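Fitelum Opens Sign-Ups for Home Medicine Box Workshops

May 28, 2025 – Fitelum is thrilled to open sign-ups for its family first-aid workshops at the Pliltach center! Each session has room for 30 people and shows how to sort a home medicine box, from blister packs to the odd stethoscope, and find a good use for those cute cartoon tins every family seems to keep.
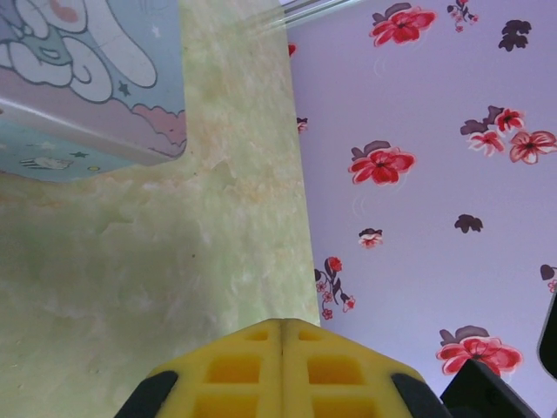
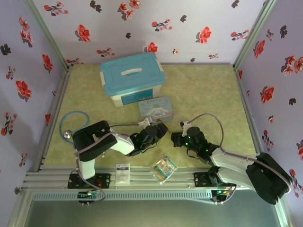 Workshops start in September and run for 6 weeks. Places are free – bring your own storage box if you have one. Sign up at the Pliltach front desk.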